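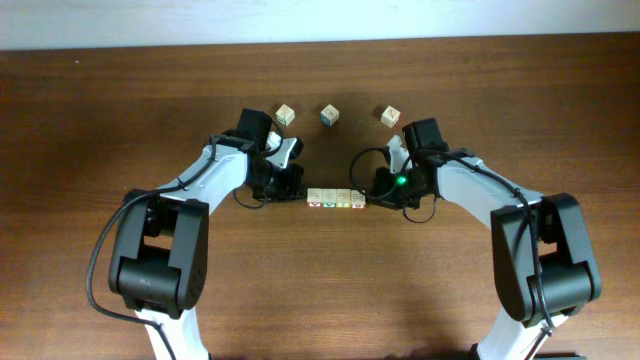 Wooden letter blocks! I've been wanting to do a thread on these for ages, because they're my favourite thing to have on a table and I will talk about them to anyone who stands still. Four small ones in a straight row, side by side on that reddish-brown wood, and I'm happy. A short row is the perfect size. Long enough for a proper word, short enough that you can start again without sulking.

My first set came from my uncle and lived in a biscuit tin. No Q, two Ms, and an E that had been chewed by a dog before I was born. I learnt to spell my own name with it (the E went at the start, so everyone saw the toothmarks first).

The set I use now I bought in April at a table-top sale, and it's made by Prisance, who I'd never heard of. Lovely crisp edges, and they don't wobble when you push them together. Nine pounds, with a cloth bag!

If you're buying secondhand, tip the whole lot out before you pay. Look for the vowels first. A set with 20 blocks sounds generous until you find there's one A and you can't make BANANA, and trust me, somebody under six will want BANANA.

Four-letter words are where all the fun is. Our game: change one letter at a time and get from one word to another. COLD, CORD, CARD, WARD, WARM. Yaa Tsikata taught me that one over lunch and I missed my bus home.

Best chain so far is 23 words, done by Widad and me on a very wet afternoon. We wrote them all on the back of an envelope and I still have the envelope. She maintains that YAWL is a word. (It is. I looked it up. Annoying.)

Lining them up is half the pleasure for me. I use the edge of a ruler, then take the ruler away, then nudge the last one with a fingertip. Ettore says this is slow. Ettore plays with his all over the place like crazy paving.

Cleaning, as a few of you asked last time: barely damp cloth, wipe, dry straight away, leave them out overnight on a tea towel. Please don't soak them! I did it once and the paint on my G came up in flakes.

Next job is finding a spare S. Plurals are a nightmare without one. If you've got a single S going begging, roughly an inch across, any colour, message me and I'll swap you a very nice W.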